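Section 4: Planning and budgeting for hand-held gripper stations

This section is intended for purchasing officers and site managers who are preparing an order for Flirkura hand-held grippers. It should be read before the order form is completed. Fitting and calibration are covered in Section 5.

4.1 Before requesting a quotation

1. Decide which household tasks the equipment is to record. Bed and laundry work requires little furniture, and an ordinary bedroom is normally sufficient.

2. List the fabrics to be handled. Fleece and other thick materials bunch into deep folds, and operators should be allowed more time for them than for flat sheets. Enter the fabric types in Part B of the order form.
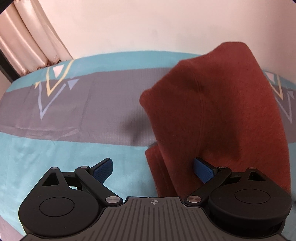

3. Establish the number of stations. One station consists of a gripper, its cable and a storage case. Daltelari supplies stations singly or in sets of 7.

4. Name a budget holder. Quotations are addressed to this person only, and remain valid until the end of the month following issue. Quotations issued in February are the exception and run to the end of the financial year.

Note: Sites transferring from the Laing purchasing scheme must close their existing account before step 4.

4.2 Estimating running costs

5. Allow for two people per session where a cloth is to be moved or held by hand during recording. Staff time is usually the largest item in the first year, and sites often leave it out of the initial request.

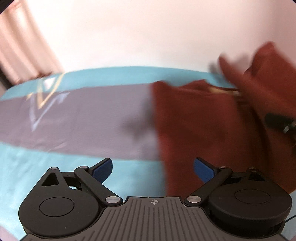 Figure 4-2. Cloth moved by hand on a bed with patterned bedding, gripper in the foreground.

6. Budget for replacement finger pads. Pads are sold in packs of 50 and are not covered by the warranty. Smaller sites may share a pack, provided that the batch label is copied for each site.

7. Set aside a textile allowance of up to £400 per site for towels, garments and bedding. Items already held in stock may be used and should be entered at nil cost.

Caution: Do not order pads from more than one batch for the same station. Mixed pads may wear unevenly.

4.3 Trial period

8. Request a trial station from the Fornbridge depot before committing to a full order. The trial charge is deducted from the final invoice if the order is placed within the trial period.

9. Include at least one thick, folded item in the trial. The buyer should note whether the operator can hold it comfortably for the length of a normal session.

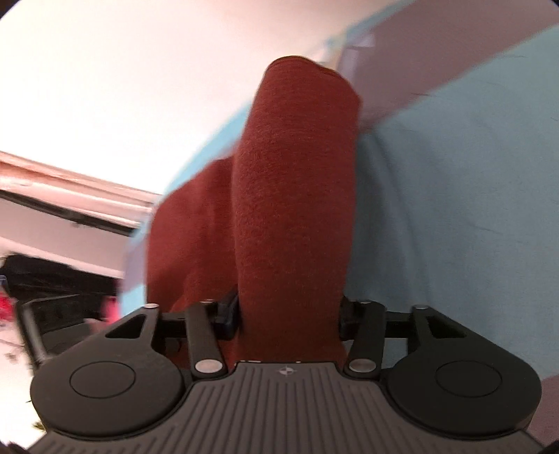

Figure 4-3. Folded rust-red towel gripped at its lower end.

10. Return the trial form signed by both the operator and the budget holder. Forms bearing one signature will be sent back - this is the most frequent cause of delay.

Note: Cables and storage cases are priced separately on renewal orders. Enquiries about set discounts should be sent to Thierry Hamel at the Fornbridge depot.

Reader comments (3)

mpurchasing: Is the textile allowance per site or per station? Our form says station.

Thierry Hamel: Per site. The older form is wrong, please use the one in Appendix C.

k_oduya: We left out the second person in step 5 and had to resubmit the whole budget. Could it go on the form as its own line?

This site uses cookies to remember your language and region. Accept | Manage settings

© Daltelari Equipment Guides | Contact the Fornbridge depot | Back to top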